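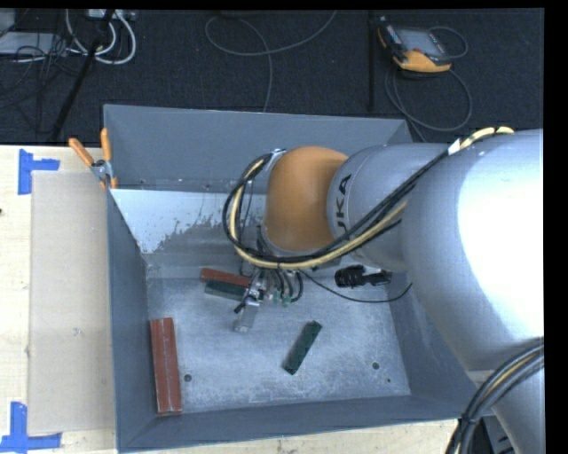

Droden Pick Planner

If you've ever lost an afternoon to one stubborn part lying crossways in a bin, Droden was written with you in mind! It's the planning software we make here at Mindum for arms that pick loose parts, and it takes care of everything between "there's a block in there somewhere" and "the gripper has a way in and a way out again."

Stacked bars are the sort of job we love. When one bar rests on another, Droden works out which should come up first, then checks the wrist, the cables and the sloped bin walls before it lets the arm move (the walls get forgotten more often than you'd think, and they are not forgiving).

What you get

Grasp search with up to 600 candidates per part
Path checking for arms with 6 joints
A bin editor where you type in the wall angles and floor height
Replay of any pick, step by step, with the reason each grasp was turned down
3 seats of the Bresaletti viewer, so your colleagues can follow along from their own desks

Already running Ferreira for your camera calibration? Your saved files open as they are, and you can be planning picks the same morning.

Order code: Droden 617
Updates come out every June and are included with your license.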